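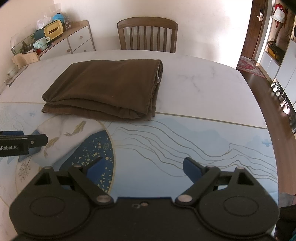

By Maxine Dunstan, Toteck media office | 18 Oct 2025

Search this site Enter keywords Go

Toteck has published a code of practice for gripper work in ordinary homes. It runs to 24 pages, four of them on what to do about other people's furniture.

The code covers hand-held grippers and the robot arms that learn from them. Finger pads are to be checked before each session, pinch points kept clear of sleeves and children, and the householder may call a halt without giving a reason. "Wanting your dining table back is plenty," said Ebony Tamihana, who led the drafting. 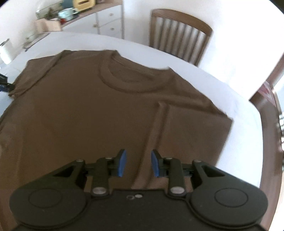 Clause 2 deals with cloth, and took longer to agree on than everything else put together. It asks that a fold be judged by its edges and that wrinkles be left out of the marking. By that rule a brown T-shirt with one side folded over and creases across the chest is still in the running. Xuelian Tang, who wanted wrinkles counted, has asked that her objection be recorded. It is in the appendix.

The code is free to download. Comments close in June, and Nikau Rutherford will read them all.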